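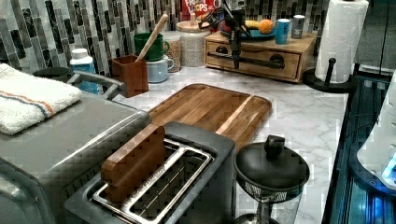 Let the stand-in be the thing you would hand to a child, wrote one reader of our draft guidelines from Restton, and only then worry about whether it looks like bread. We have come to think this is the right order, and it shaped much of what follows.

Figure 4. A kitchen station with the arm over the drawer unit and a wooden block standing in the toaster as the slice.

3.2 Stand-ins and ordinary clutter

When the groups at Womville and Restton first compared their kitchens, we were a little surprised (and, I will admit, rather pleased) to find how differently each of us had understood the word "realistic." One kitchen had been cleared down to the counter, while the other was as full as any family's on a busy morning. The Clatimach rules, in the version dated 2020-07-02, now ask for something in between, and we would gently encourage other groups to try it before writing rules of their own.

The first rule is that food which would crumble or spoil during a long session should be replaced by a solid object of similar shape – a block of wood with rounded edges does very nicely for toast. The stand-in is written down by name in the session sheet, so that a later reader does not take a success with wood for a success with bread.

The second rule is that the things people really keep on a counter, such as mugs, jars, fruit and a folded towel, may stay where they are, provided their places are noted before the first trial. Of the 2908 trials we looked back over, 771 had no such note, and we had to leave them out of the comparison with a good deal of regret.

The third rule came from our friends at Probert and concerns drawers. The operator names the drawer and says aloud which way it opens before the arm is allowed to move, and anyone standing near the counter answers before the trial begins.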